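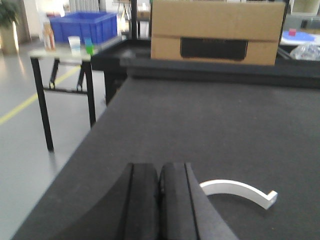 The member from the Vullthorpe side asked whether the minutes of the last meeting could be corrected before anything else, because they said that the white curved pieces were "approved" and in her memory they were only "accepted for trial". The other members agreed with her. The word will be changed and the corrected minutes put in the shared folder.

Minutes of the parts and workplace meeting, Vorno assembly room, March
Start: 9:30. Present: assembly, purchasing, stores, quality, and the visitor from Vullthorpe. Absent with notice: shipping.

1. White curved pieces
Quality reported on the trial delivery from Gasilov. From the first box, 42 pieces were measured at the bent tip. Two were outside the drawing, both in the same direction, with the tip too open. The rest were good. Assembly said that a tip which is too open still goes into its place, but it does not hold when the cover is closed, and the worker notices it only at the end. Purchasing asked if this can be seen by eye. Assembly answered that an experienced person can see it when the piece lies flat on a dark surface, but on a light surface it is difficult.
Decided: the order of 2,000 pieces stays open but is not released. Purchasing will write to Gasilov and ask for a second trial box from a new setting of the mold. Quality will send them the drawing again with the tip marked.
There was a question about the color. Vullthorpe would like to have the same piece in gray later. This was noted and is not a subject for now.

2. Table tops
The dark gray tops are liked by the assembly group. White parts are easy to find on them and the light from the ceiling does not reflect so much. One complaint was repeated: dust from cardboard shows very quickly. It was proposed to wipe the tops at the end of each shift with a damp cloth and no spray, as the spray from Mollah left marks in the winter. Stores still has 3 bottles of this spray and will try to return them.
Decided: damp cloth only. Assembly will write it on the shift sheet.

3. Cardboard boxes near the work place
Stores asked again that delivery boxes are not kept at the work tables longer than they are needed. Assembly does not agree completely. A large box close to the table saves walking when many parts of the same kind are used. After some discussion it was agreed that one box for each table is allowed, if it does not stand over a floor line. Empty boxes must be folded the same day. The question who carries them to the press was not solved and will be taken again next time.

4. Crates
Purchasing has the offer for more plastic crates with ribbed sides, the same kind as we have. The price went up a little. Stores prefers blue for finished parts and would like another color for rejected parts, so that they are not mixed. Red is not possible before summer, yellow is possible now. Quality has no objection to yellow, only the labels must be readable.
Decided: purchasing orders yellow crates, a small quantity first.

5. Folding tables, drinks
The folding tables were bought as a temporary solution and they are now in use every day. Nothing heavy should be put on them. The legs should be checked when a table is opened, and a table which moves when you touch it goes to stores.
Drinks and paper cups may stand on a folding table, but not on a work table where parts are lying. The rule is old but two members had not heard it. Vullthorpe has the same rule and also asks for closed bottles. We will not copy this for the moment.

6. Other points
The printed work instruction for the cover is missing page 2 at the second table. Assembly prints it new.
The door to stores closes too hard. It was reported already, and purchasing will ask the building office a second time.

Open from this meeting: answer from Gasilov (purchasing), drawing with marked tip (quality), shift sheet (assembly), return of the spray (stores), transport of empty boxes (all).

End of meeting: 10:20. The next meeting is on Thursday, same room, and shipping is asked to come.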